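Clurkby Choral Festival

The Clurkby Choral Festival is an annual competition and concert series for amateur choirs, held in the town of Clurkby each February. It was set up by the local choral society as a single evening of part-songs and now runs over 9 days. Choirs enter in classes for children's, youth, female, male and mixed voices, and there is a separate class for unaccompanied quartets.

History

The first festival was open only to choirs from the town and the villages next to it. Most of the music was sacred, and every choir had to sing the same set piece, a rule that remained until the classes were divided by voice type. Entries from outside the county were accepted later, after the old corn exchange was converted into a concert hall seating 1,211.

The event was known for many years as the Panesari Festival, after the piano dealer that paid for the prizes and lent the instruments. The present name was adopted when the firm closed. The main award for mixed choirs is still called the Panesari Bowl.

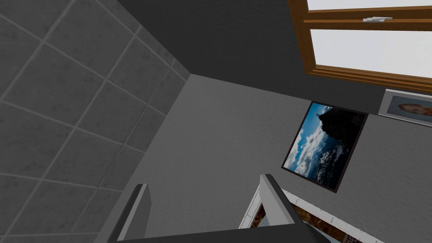
Simulated view: grey tiled wall and gripper fingers.

Format

Each choir sings two pieces, one chosen from a list published the previous summer and one of its own choice. Marks are given for intonation, blend, diction and interpretation. A choir that runs over its time loses marks, but is not stopped. The adjudicators speak from the stage at the end of each class and hand written comments to the conductors afterwards.

The children's classes take place on the first weekend and are not ranked. Choirs receive a certificate at one of three levels. The final concert brings the class winners together with a massed choir, which in its largest year had 303 singers.

Commissions

Since the move to the concert hall the festival has commissioned a new work every second year. The scores are published by Muvitz, and several have entered the repertoire of school choirs. The Chmielewska Prize, worth £2,000, is given for the best performance of a work by a living composer.
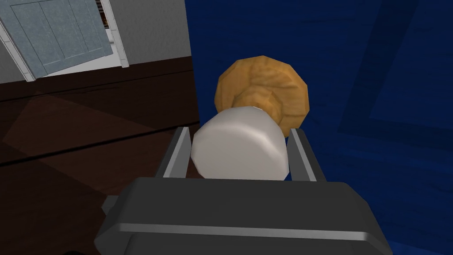

Reviewing one of the final concerts, the Clurkby Courier complained that the commissioned piece had been placed straight after the interval, when half the audience was still finding its seats, and asked for it to be sung twice in future. The festival has since moved new works to the end of the first half.

Recordings

Final concerts have been recorded since the change of name. The earlier recordings are on cassette and can be heard by appointment at Clurkby Library.

Last updated: May 14, 2018

This site uses cookies. By continuing to browse you agree to our use of cookies.

Contact us | Copyright and reuse | Back to top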